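Open day at Ikora, anyone else go?

Started by tmerrick, 7/17/22

tmerrick
Went along to the Ikora open day and thought I'd put some notes up, as a few people in the gripper thread asked what it was like. They were running three sessions but I only stayed for two of them, the morning talk and the hands-on bit after lunch.

The talk was by Covadonga Carrasco. She went through how they teach an arm to pick up household things by having people do the job first with a hand-held gripper, so the arm learns from that and you don't need the arm in the room while you're doing it. It was pitched at people who had never heard of it. If you read this forum you'd know most of it. The slides were small and the back rows couldn't read them.

After that they had the arm sorting cups into a rack. It dropped one while I was watching and did the rest fine. Entry was 5 pounds, parking was free, tea wasn't.

satpacheco
I was there too, in the afternoon. Didn't see you, but I don't know what you look like so that's no surprise.

I thought the cup demo was poor. The rack was bolted down, the cups were all the same and the lights never changed. I asked one of the staff what would happen if I turned a cup upside down and he said they'd rather I didn't. At a trade stand I'd expect that. At an open day I'd want to see it go wrong and have someone explain why.

tmerrick
Fair enough, though to be fair to them there were a lot of kids leaning over the barrier. I wouldn't have wanted to start changing things either.

Kettlewell
What arm was it? And did they say how long it takes to teach it a new job?

tmerrick
The arm was a Kleinschmidt, one of the small ones. Covadonga said they used 225 recordings for the cups. She didn't say how long that took and I forgot to ask.

satpacheco
225 is for one rack, one kind of cup, one table. Move the table and I bet you're starting again. That's my whole problem with it. You could write the cup job by hand in an afternoon with a fixed rack like that.

vvaltonen
Hello, Ville here. I help Covadonga with the recordings, so take what I say with that in mind.

You wouldn't start again if you moved the table. You would need more recordings, and we do have sets from other tables, but the open day demo was trained on the one rack because it had to run all day with a crowd round it. I agree we should have said so. It was on a board by the door and I don't think many people stopped to read it.

On the upside-down cup, it would probably have closed on the base and slipped. You can tell people that without doing it, so that answer should have been better too.

satpacheco
Thanks, that's a straight answer. I didn't see the board.

I'd still say a machine that copes with one rack is not what the leaflet promised. The leaflet said "helping at home".

mila_b
I liked the day more than you lot did. I took my dad, who is 79 and thinks all this is daft, and he spent longer at the hands-on table than I did. He could pick up a clothes peg with the gripper by the end. He said the trigger was stiff, and I agree. My hand ached afterwards.

Kettlewell
Which grippers were they, does anyone know? I've got a pair of the old Zedness ones and the trigger on those is dreadful. I ended up fitting a lighter spring.

mila_b
No idea sorry. Black ones.

vvaltonen
Not Zedness. We had some of those and sent them back for the reason you give. If the trigger felt stiff it was likely the one with the yellow tape on the handle, which needs stripping down. The others are easier. If you come again ask for a different one.

Kettlewell
What about the pads? Mine are smooth and anything shiny slides straight out.

vvaltonen
Textured rubber is the way to go. We tried smooth and we tried foam. Foam grips well and then tears. Wash the rubber ones with soap and water and let them dry properly before you use them again, as dust does more harm than wear does.

satpacheco
Does anyone at Ikora do this outside the unit? Real kitchens, real clutter? That's what I'd pay to see.

vvaltonen
Yes, we do home visits as well. I'll put a picture up.

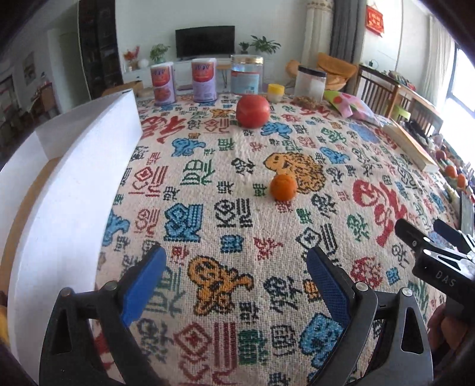

Home visits are where I'd send anyone who thought the cup demo was too tidy. You work with whatever table people have and whatever is on it. The blue pads are the textured rubber I was on about, and you can see the cloth has pattern all over it, with an orange cartoon animal right behind the mandarin. Orange on orange is a fair test of whether the thing has learned fruit or just learned a colour. The tomato is at the far end with the cans and jars. I won't claim it all works. Small round fruit is still hard for us, as it rolls if one jaw touches before the other, and a patterned cloth makes it harder to judge where the edge is.

satpacheco
Now that I would have driven over for. Why wasn't that at the open day? Put a busy cloth and some fruit on a table and let people have a go.

mila_b
Agree with that. My dad would have loved it. He'd have eaten the mandarin though.

Kettlewell
Looks like two grippers on the go there. Do you always use both hands?

vvaltonen
Depends on the job. Fruit you can do with one. Opening a bag or holding a jar still while you turn the lid, you want two. It takes longer to get the hang of, and most visitors do better starting with one.

I've asked about having a proper dining table at the next one. Covadonga is for it, but it comes down to floor space and how near we can let people stand.

tmerrick
When is the next one? I didn't see anything on the way out.

vvaltonen
August, if the unit is free. Same price. It'll be on the Dastoria events page before it goes on ours, they handle the booking.

satpacheco
I'll come if there's a cloth and fruit. If it's the cup rack again I'll stay at home.

Kettlewell
Ville, what thickness are the pads? I want to cut some for mine.

vvaltonen
2 mm on a stiff backing. Don't glue them straight on, use double-sided tape or you'll be scraping for an hour when they need changing.

Kettlewell
Ta. Will order some tonight.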